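Chapter 4
Small Cases and Pouches

By Silvana Guerra
March 19, 2022

Pick up the nearest small pouch. It might hold pencils, coins, a pair of glasses or a tangle of chargers. Turn it over, squeeze it, run a thumb along the edge. You are holding one of the oldest useful objects people make, and one of the best for learning how soft materials behave!

In Chapter 3 we worked flat. We cut panels, pressed seams and joined one straight edge to another. Now we go into three dimensions, and this is where the course gets really fun. A pouch has an inside and an outside, a front and a back, and corners that have to go somewhere. All of the problems you will meet later in bags, cushions and jackets show up in a pouch, only smaller, and you can finish one in an afternoon.

We start with corners. A square corner is quick to sew but collects bulk, and it tends to poke out and wear through. A rounded corner spreads the strain along a curve. It also asks more of the maker, who has to ease two layers around the bend without a pucker. My first dozen had puckers like pie crust (I still use one for bus tickets). You will practice on scraps before you touch your good fabric, and you will be surprised how fast your hands learn the turn.

Next comes the front panel. Quilting holds layers together with lines of stitching, and it gives a panel body without making it stiff. The spacing matters a great deal. Close lines make a firm, flat surface, while wide ones leave it puffy and soft. In the workshop exercises we compare samples at several spacings, including the 40 mm grid used on the Aravena sampler, and you will press each one with your fingertips and write down what you feel. Please do the writing. Words like "springy" and "limp" are hard to use well until you have tied them to something in your hand.

Then there is the rim. The upper edge of a pouch is touched more than any other part, so it gets dirty first and stretches first. Many makers finish it in a slightly different shade, which gives the eye a clean line to follow and makes the shape easy to read from a distance. Brown with beige is a classic pairing, and I never get tired of it.

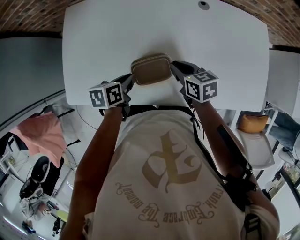
Figure 4.1. A tan-brown pouch with rounded corners, a lighter rim and a soft front panel, on a white table.

Before reading on, look at the figure and make a quick pencil sketch of the pouch alone. Mark where you would place the seams if you were making one like it, and how many pattern pieces you would cut. Keep the sketch. We will come back to it in Section 4.3, after you have drafted your first curved pattern, and you may well want to change your mind - I changed mine twice while writing this chapter.

For the first exercise you will need paper, a soft pencil, scissors and a saucer to trace your curves.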